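Budget for the small parts first

By Elsie Halliday

Most equipment plans I am asked to read have one large figure at the top and a lot of hope underneath. The large figure is the arm, or the pair of arms, or whatever the maker's catalogue put on its cover that spring. Then comes a line for installation, a line for training and a line called "sundries". I have come to think the sundries line is where these projects are won or lost, and it is nearly always too small.

Take a plan I saw in March from Clovier, a linen hire firm that wants to automate towel folding. The sum for the arms had been worked out with care, with quotes from Gekau and from Siltard set side by side. The sum for teaching the machines to handle a towel was a single line of £1,207. I asked what it covered. It covered hand-held grippers, and only the first set. There was no money in it for spare finger pads, for benches, for storage, or for the hours of the people who would be holding the tools.

Those hours are the main cost. Someone has to pick up the cloth, pinch it, pass it across and fold it, and then do it again with a different cloth. If you allow 30 minutes at a stretch before a person swaps out, which is what I would want for my own wrists, you need more people than the plan says. You also need a second set of grippers, so that work carries on when one is in bits on the bench.

My view is that a firm should buy the hand tools first, and spend a full season with them before it signs for an arm. The arm will still be for sale. Prices may even have come down. What you will have by then is a fair idea of which jobs are worth handing over, and that is hard to get from a brochure. Michalski, whose plan I read the year before, did it the other way round and had arms under dust sheets for 4 months while they argued over who would do the demonstrations.

There is a case against this. Grants often have to be spent by a set date, and a large purchase uses up the money neatly. Managers also like to have something to show visitors, and a towel between two black grippers is not much of a show. I understand both points. I still think they lead to poor buying. A grant that can only be spent on the wrong thing should be argued with - and in my experience funders will listen if you write to them early.

So when the next plan comes in, I will turn to the back page before the front one. 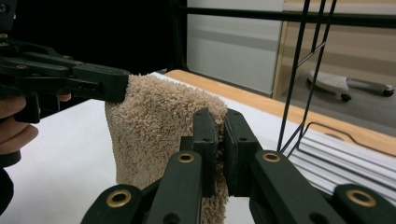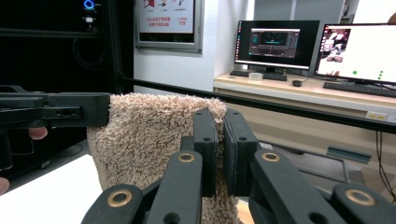

A beige towel between two grippers, in both pictures.

Reading time: 3 minutes

I would add one thing on room. Tables, screens and cables all take up floor, and a plan that prices the machines without pricing the space they stand in will be short again by the end of the year. Clovier's had no line for it. The revised version does, on page 31, and I have told them it could be larger.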